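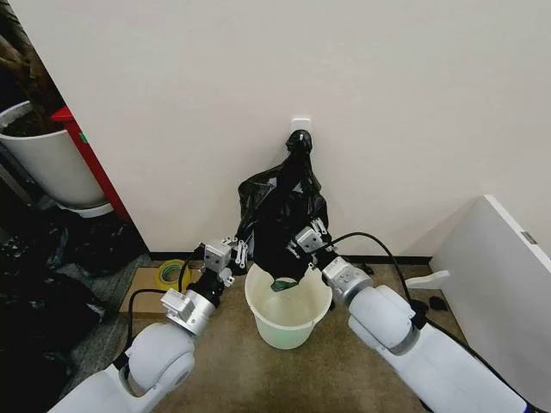 Der Haken, der Beutel und ich

Eine kleine Liebeserklärung an den Mülleimer, den im Büro keiner ansieht

Ich schreibe seit Jahren über Wohnen und Einrichten, über Sofas, Lampen, einmal sogar vier Seiten über Türklinken. Über Mülleimer habe ich nie geschrieben, und das ist eigentlich eine Frechheit, denn keinen Gegenstand benutze ich öfter (die Kaffeetasse vielleicht, aber die fällt mir seltener um). Also bitte, Zeit für eine Wiedergutmachung!

Angefangen hat es im Nodham, der Bürogemeinschaft, in der ich seit dem Frühling einen Schreibtisch habe. Teppichboden, helle Wände, eine Pflanze, die größer werden will als vorgesehen. Und dann dieser schlichte Eimer aus weißem, durchscheinendem Kunststoff, direkt vor der Wand, und darüber ein kleiner weißer Haken, an dem der schwarze Beutel hängt. Kein Deckel, kein Pedal, kein Edelstahl, an dem man jeden Fingerabdruck sieht. Ich fand das am ersten Tag ein bisschen armselig, am dritten praktisch, und inzwischen habe ich zu Hause im Arbeitszimmer dasselbe.

Dabei hatte ich es vorher richtig teuer versucht. Von Rakura gibt es einen Tretmülleimer, 107 Euro, 30 Liter, mit einem Deckel, der sich so langsam senkt wie der Vorhang in der Oper. Wunderschönes Ding. Bloß passte kein Beutel! Die hauseigenen saßen perfekt, waren aber immer dann alle, wenn ich gerade Fisch gemacht hatte, und alle anderen rutschten hinein wie ein zu großer Socken in den Schuh. Man wirft einen Teebeutel hinein, es macht flupp, und der ganze Sack liegt unten. Danach greift man mit dem Arm hinterher. Ich sage nur: Teebeutel, Fisch, Arm.

Beim einfachen Eimer habe ich endlich gelernt, wie man einen Beutel ordentlich einsetzt, mit über vierzig, meine Mutter wäre stolz. Also: erst den Beutel ganz aufmachen, und zwar richtig, einmal kräftig durch die Luft ziehen, bis er sich bläht. Dann mit beiden Händen an der Öffnung fassen, eine links, eine rechts, in den Eimer absenken und mit der Faust den Boden nach unten drücken. Erst danach kommt der Rand dran, eine Handbreit nach außen umschlagen und glattstreichen. Wer zuerst den Rand macht, hat unten eine Luftblase und oben keinen Platz. Das habe ich jahrelang falsch gemacht.

Und der Haken? Der ist mein heimlicher Held. Ich habe für meinen die kleinen Klebehaken von Usten genommen, die Wand vorher mit Spiritus abgewischt und den Haken über Nacht in Ruhe gelassen, bevor etwas dran durfte. Ein leerer Beutel wiegt ja fast nichts, da braucht es keinen Dübel und keine Diskussion mit der Vermieterin. Nun hängt der nächste Beutel immer dort, wo ich ihn brauche, und ich krame nicht mehr unter der Spüle herum, zwischen Schuhcreme und Blumendünger, mit tropfendem Altbeutel in der anderen Hand.

Hängen Sie den Haken bitte nicht zu hoch! Mein erster saß auf Augenhöhe, und jeder Besuch fragte, ob das Kunst sei. Tiefer ist besser, knapp über dem Eimer, sodass man sich einmal bückt und alles an einer Stelle hat.

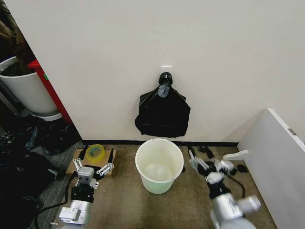
Die Usten-Haken halten bei uns keine Woche, schreibt dagegen Uniyal aus unserem Leserforum, jedenfalls nicht auf Raufaser, und wer den Beutel mit einem dicken Knoten aufhänge, reiße beim Abnehmen gleich die Tapete mit. Empfohlen wird stattdessen eine Schlaufe, die sich mit einem Zug löst. Ich habe es ausprobiert und muss zugeben, an der Tapete ist was dran. Auf meiner glatt gestrichenen Wand hält der Haken weiterhin tapfer, im Flur, auf Raufaser, kam er mir am Samstag entgegen.

Bleibt die Frage nach den Beuteln selbst. Ich kaufe inzwischen schwarze, die reißfeste Sorte, und etwas größer als der Eimer, damit der Rand zum Umschlagen reicht. Dünne Beutel sind billiger, aber dann nimmt man zwei, und schon ist die Ersparnis dahin. Am Eimer selbst spare ich gern. Durchscheinender Kunststoff hat übrigens den Vorteil, dass man sofort sieht, wenn unten etwas ausgelaufen ist. Einmal im Monat kommt meiner in die Dusche, lauwarmes Wasser, ein Spritzer Spülmittel, kopfüber trocknen lassen.

Der schöne Rakura steht jetzt im Schlafzimmer und bewahrt Wolle auf. Der Deckel senkt sich immer noch herrlich langsam.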